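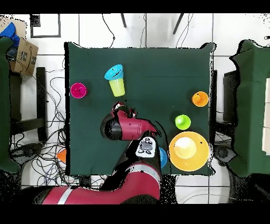 Ticket 172 - Fotard gripper, cup stacking
Opened 06/02/2025
Status: open

Problem: fingers stick on the rim at release and drag the stack. Seen in 6 of 24 runs. The Yen gripper did the same job in December with no drags, same arm, same cups.

Tried so far:
Grip force down one step - no change.
Opening width up by 4 mm - fewer drags, but the left finger now touches the cup behind.
Swapped to the Drekex controller - no change, put back.
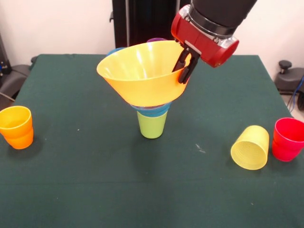

Fotard on the yellow piece, one finger inside the rim, blue and green cups below.

Next: ask Grakeo for the smoother finger pads and rerun the same set.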